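Ferkbridge Bin Picking Kit for School Clubs

Item 318. Ages 14 and up, teams of 2 or more.

We put this kit together for clubs that want a proper picking challenge without spending all of February building one (we've been there!). You get the deep gray bin, the clamps to hold it to your bench, and a bag of 43 odds and ends to pick, and you bring the arm and the students.

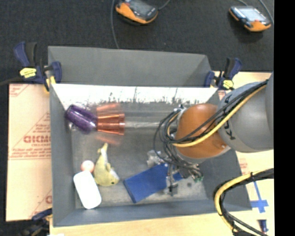
Suction pick on the purple cylinder, with the yellow fish still to play for.

Surachet Thepsuriya, who coaches the Khasawneh club, likes to let his students choose the items themselves, and we'd warmly suggest you do the same. Spare item bags are sold separately.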